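The Kadomus student robotics club is looking for new members for its simulation team. We start again in March, and we have places for students from any department and any year. You do not need to have touched a robot before. Most of us had not.

## What the team does

We work on one task for the whole term: the robot has to take a red bin from a grey rack and put it back in its place. It sounds small, but it keeps us busy. All the work is done in simulation, so you can do it from home or from our room in the Latia building, as you prefer.
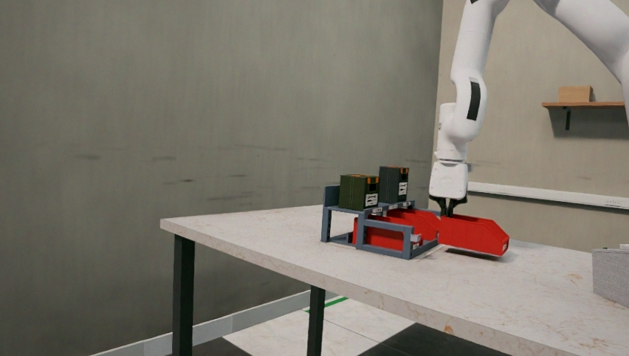
Each member takes one part of the task and is responsible for it until the end of term. Some people write the code for the grasp, some plan the path of the arm, and some prepare the starting positions for the test runs. Last term we made 1243 runs, and 1072 of them were accepted by our checking script. We would like to understand the others better, and this is the first work for the new group.

## Who we are looking for

We have places for the following work:

- **Motion:** you write and correct the movements of the arm. Some Python is necessary.
- **Scene building:** you place the rack, the bins and the boxes, and you change their positions between runs. Patience is more important than programming here.

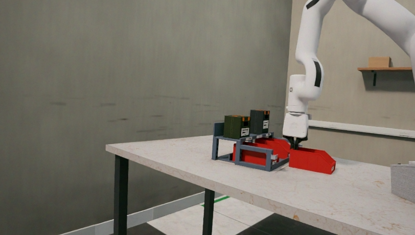 - **Checking:** you watch recorded runs and write down what went wrong and at which moment. We give you a form for this. It is a good way to begin if you are not sure about your programming.
- **Writing:** you keep our guide up to date, in simple English, so that next year's members can read it.

Please choose one, or write that you do not mind – this is also fine.

## Time and conditions

We ask for four hours a week. The team meets once a week at 17:30, and the rest of the time is yours to arrange. The work is not paid, but students of the Lý programme can receive project credits for it. Please ask your study office before you apply.

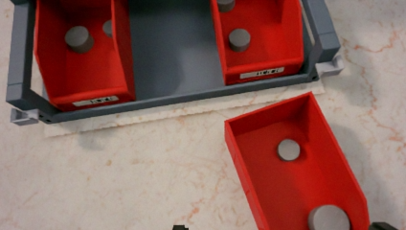
At the end of term we enter the Eltus student competition. Every team must send 200 new runs, together with a report of not more than 2000 words. Members who stay until the competition are named in the report.

## How to apply

1. Write us a short letter, half a page is enough. Tell us what you study and which part of the work you would like to do.
2. Add one thing you have made. It can be a program, a drawing, a school project or a repaired bicycle.
3. Put everything in one PDF and leave it on the club page, under "Simulation team". 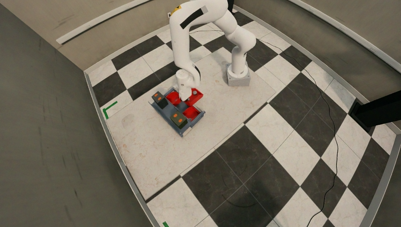
## After you apply

We answer every letter within two weeks. Then we invite you to a trial evening, where you sit with one of the present members and try a small change in the simulation. It is not an exam. If you need an accessible room or a computer for the evening, please write it in your letter and we will arrange it.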